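Plidell Kids | Home & Helping Out
01/10/2023
By the Plidell Kids desk
82 shares | 8 comments

Why Do Sweaters Get Folded, Not Hung?

Got a sweater on the floor right now? Pick it up. Read this. Then fold it.

What is knit, anyway?

Look really close at a sweater. Loops! Rows and rows of loops, each one pulled through the one before. Your T-shirt is knit too, but the loops are so tiny you need a magnifying glass.

Loops can stretch. Good for getting your head through. Bad for hanging up. A heavy sweater on a hanger pulls down on its own loops all day and all night, and then you get pointy shoulder bumps. Nobody wants bumps.

What's the ribby part?

Feel the cuffs. Little ridges, up and down, up and down. That's ribbing. It's made by swapping two kinds of stitch, so it squeezes in and springs back. Keeps wind out of your sleeves. Dont yank it.

How to fold one

You need a flat place. A bed is great, it's big and it's the right hight for most kids.

1. Lay the sweater out, front side down. Smooth it with flat hands. No pulling.
2. Fold one sleeve straight across the back. Cuff should land near the other side.
3. Same with the second sleeve.
4. Bottom up to the top. Done!

Sleeves go wrong the most. They bunch, they twist. Pinch a bit of the knit, lift, lay it down again, smooth.

Lilac knit on a stripy bed cover:

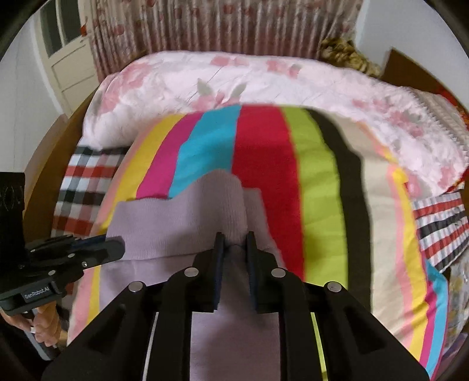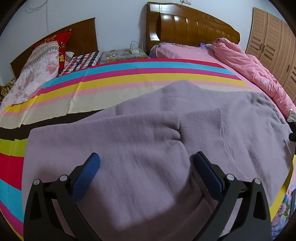

Where does it go now?

Drawer or shelf. Heavy ones on the bottom, light ones on top. Don't squash 50 things in one drawer, the ones underneath get creases that are hard to get out.

Is it damp? Wait! Lay it flat on a towel til it's all the way dry. Damp knits in a closed drawer start to smell like a pond.

Quick words

Cuff: the end of a sleeve.
Hem: the bottom edge.
Pucker: a small gathered wrinkle, often next to a seam.
Seam: where two pieces are joined.

Try it

Find 4 sweaters. Fold them all the same size and stack them up. Does the stack lean? Turn every other one around and try again.

Tags: clothes, chores, how things are made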